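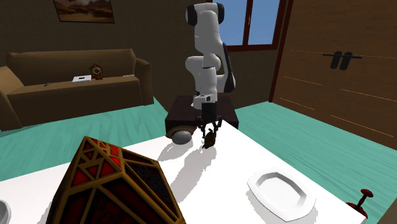
Figure 1. White tabletop and arm, rendered view.

Noise in the Endton study rooms

This report compares sound levels in 2 reading rooms at Endton, one carpeted and one with a bare floor. Readings were taken in January with a Testard meter placed 770 mm above the floor. The meter was checked against a 1000 Hz tone before each session. 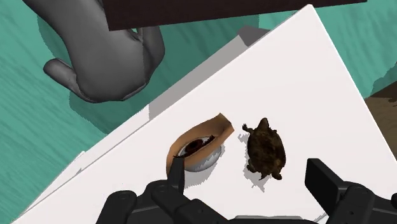 ENDTON, March 29, 2023 — The final data set holds 185 readings. The carpeted room was quieter at all hours, but the gap narrowed after midday, when both rooms were full. Chair movement caused most of the short peaks. Readings taken while the Drirside door was open were removed — they included traffic noise. Averages were worked out by the Bhat method. Raw values are listed in Appendix B.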